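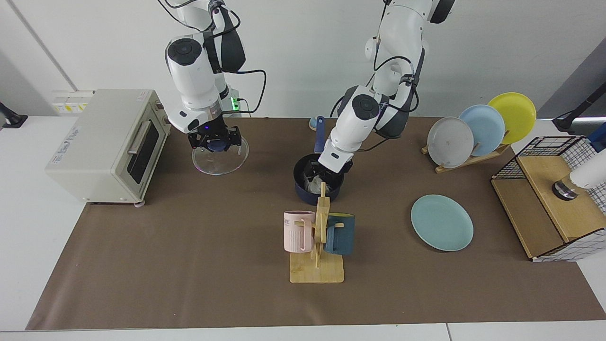
Open day at the Durnis workshop

Members who came to the Durnis open day in November saw a two-armed robot handling ordinary kitchenware. Thirumalai Raju led the demonstration and took questions between runs. One arm had the glass lid while the other reached into the saucepan, and visitors wanted to know how the grippers are set for glass. Raju said the closing force is tuned for each item, and the lid took his team the longest.

Hrefna Eyvindsson gave a short talk afterward on planning for two arms that share one table. Her slides are at the front desk.

The next visit is limited to 20 people and lasts 80 minutes. Please sign up by e-mail and wear closed shoes.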